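Bundora Home Tasks: Collection Gallery

Bed-making set, May session

Bundora is a set of recorded household tasks used to train a two-armed robot policy. Each episode is one attempt at one task, driven by a human operator and logged from start to finish. The full set is planned at 2000 episodes. The material on this page comes from the bed-making portion, recorded in a furnished bedroom in Rokbridge with head-view video, joint positions and gripper commands stored together.

Jade Lightfoot wrote the task list and ran the operators. Roland Naylor handled time alignment and the review tool. Questions about file layout should go to Roland, and questions about what counts as a valid attempt should go to Jade.

How an episode is set up

The bed-making portion is split into 7 subtasks: approach, corner grasp, corner pull, edge tuck, surface smoothing, item removal and retreat. An operator records one subtask at a time. Chained episodes are kept in a separate folder and should not be mixed into training without resampling, as they are much longer and will dominate a batch.

The operator reads the subtask prompt aloud, moves both arms to the start pose and presses the foot pedal. Logging stops on the second press. Anything between pedal presses is kept, including pauses and corrections. Early versions of the Lorberg recorder trimmed idle time at both ends, and the trimmed files taught the policy to move before it had a stable view of the sheet. Trimming is now off by default.

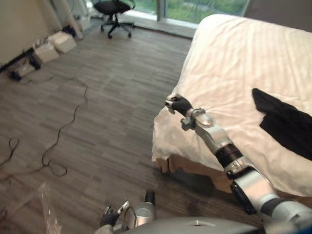
Corner work makes up the largest share of the portion. A fitted corner and a loose corner need different finger openings, and the difference is hard to read from color video when the sheet and the mattress are both pale. Operators were asked to approach from above on even-numbered episodes and from the side on odd-numbered ones. The approach direction is stored in the episode header so that either half can be held out.

Only one arm is assigned to the corner in single-arm subtasks. The other arm is still logged. Its joint values should be left in the training target, or the model learns to ignore that side and drifts when the task calls for both.

Labels

Each episode gets one outcome label and up to 2 fault labels. Outcome is either complete, partial or void. Partial means that the prompt was followed but the end state was not reached. Void is reserved for recording faults such as dropped video or a missing pedal mark. A failed grasp that the operator recovers from is still complete, with the fault label "regrasp" added.

Two reviewers labeled every corner episode separately. They agreed on outcome in 91 percent of cases. Most of the disagreement was between complete and partial on edge tucks, where the last few inches of fabric are hidden behind the hand. Those episodes carry both labels - pick one rule and apply it throughout.

Room variation

Furniture and loose items were left in place between episodes unless the prompt said otherwise. Curtain position and time of day were varied on purpose. Morning episodes have stronger contrast on the fabric, and wrinkle detection trained on them alone did poorly on files recorded after 4 p.m.

Known issues

Gripper force values from the first recording block are offset and need the correction table supplied with the download. The Mizuno export tool applies it automatically; the older script does not. Headers in the same block list the left and right arms in reverse order. The corrected headers will replace them in the next release.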